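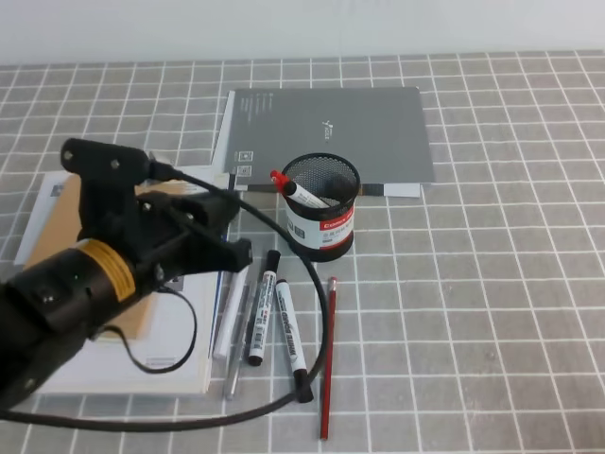

The arm over the paper stack, pens and pen holder on the grid.

From: Rin Okabe
To: plellura-methods
Date: 20 June 2026
Subject: Re: Re: pen sorting, retry policy

Kazuhiro Ogura wrote:
> Before we put the retry result in the draft, can somebody tell me
> what counts as a retry? Sachiko's table says the policy with retries
> gets 189 out of 300 pens into the holder. Kai's says it gets more
> than that from the same logs. I would like to pick one number and
> grow old with it.
>
> Also, does the pencil count as a pen?

Kazuhiro,

Both tables are right, which is the annoying part. Sachiko stops the clock when the gripper has closed twice on the same pen. Kai lets it carry on until the time limit, so a policy that pokes at a marker nine times and finally gets lucky scores the same as one that picks it up cleanly. I can see why the policy would prefer Kai's rule.

I'd go with Sachiko's. The claim in the draft is that looking again after a miss helps, and under the looser rule we can't tell looking again from simply having more goes. The baseline at Gollholm was scored with the two-grasp limit as well, so at least the columns would be talking about the same thing.

I went through the 33 runs where the two tables disagree. Most are the clear pen. The depth estimate puts it a little below the table top, the fingers close on nothing, and the second look is every bit as confident as the first. That isn't a retry problem and I'd rather not bury it in the average -- could we give the clear pen its own row? Masanobu will say the table is too wide already. He is welcome to remove the column he added.

The other group is the markers lying close to the cable. The planner treats the loop as an obstacle on some runs and as scenery on others, depending on which version of the mask was loaded. I've marked those runs in the log sheet and left them in for now.

As for the pencil, yes, it counts. The protocol says "writing instruments". We say "pens" everywhere in the text because Jaidee thought the other was pompous, so one of the two has to change before September.

Kai, if you still want the time-limit version, put it in the appendix and call it something other than "success".

Rin

--
plellura-methods mailing list
Archive and settings: ask the list owner at Lerville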